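Trusodia Large Metal Bin

Rectangular bin for parts, offcuts and loose stock
Sold by Julura
Page last updated 31/07/2022

Overview

The Trusodia is a large open-top metal bin for workshops, packing rooms and stores. It holds blocks, castings, cut lengths and other hard items that get dropped in and taken out many times a day. It has no lid and no inner dividers. The walls slope toward the base, so pieces slide down to the floor of the bin and don't hang up along the sides.

We supply it as a plain container. It is not meant for liquids, food or loose powder.

Walls and floor

The inside walls are smooth and coated in gray or blue-gray. The base is bare metal. We used to coat the base as well, but customers who handle heavy pieces wore through it and then had paint flakes among their parts. Bare metal marks sooner and is easier to sweep out.

The top edge is folded over on all sides. You can lean on it with a gloved hand while reaching down for something at the bottom, though we would still ask you to wear sleeves that cover the wrist.

Sizes and stock

The bin comes in 2 sizes, Standard and Deep. Both have the same footprint, so they can share a stand or a pallet position. The Deep version has higher walls and is better for long pieces that would otherwise stick out over the top. If most of your stock is small, order the Standard. Reaching to the floor of the Deep bin is tiring for shorter staff.

Item number for the Standard bin: 1,819
Order quantity: single bins, or a pallet load on request
Finish: gray and blue-gray walls, bare metal base
Delivery: flat on a pallet, strapped, no assembly

Large orders of 100 bins or more are made to order in our Cárdenas shop and take longer. Call before you plan around a date.

Stand and accessories

The Plinen stand fits both sizes. It lifts the bin to table height and has a lip on each side to stop it from sliding. The stand is sold separately, and the bolts are in the box. Other stands will work if the surface is flat and the whole base is supported. Please don't hang the bin by its rim.

A rubber mat for the floor of the bin is also available. It cuts down noise and keeps finished surfaces from getting scratched. Take it out for sharp offcuts, which dig into it and stay there.

Wear and care

The bin will show use. Scuffs and scrapes on the walls, fine vertical scratches and cloudy staining on the base are normal and don't affect how it works. We don't replace bins for surface marks. We do replace them for split corners or a base that has bowed under a load within the stated limit, which is printed on the label outside.

Sweep the base with a stiff brush. For grease, use a mild cleaner and dry the bin the same day – standing water will leave rust spots on the bare metal. Don't use a wire wheel on the walls.

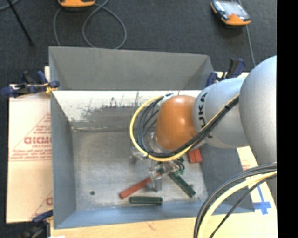
Ilir Georgiou writes that the long blocks in his shop used to end up crossed over each other in the old straight-sided tubs, and that he has less trouble with them in the Trusodia. He would like a drain hole in one corner and asks whether he can drill one himself.

Yes, you can. Keep the hole small, stay well clear of the corner bend, and file the edge smooth before you use the bin again. Drilling doesn't cancel the cover on the other corners.

Returns

Unused bins can come back within 2 weeks of delivery. Keep the straps and the pallet, as the carrier won't collect a loose bin. Made-to-order bins can't be returned unless they arrive damaged. If one does, note it on the delivery slip and send us a copy with your order number.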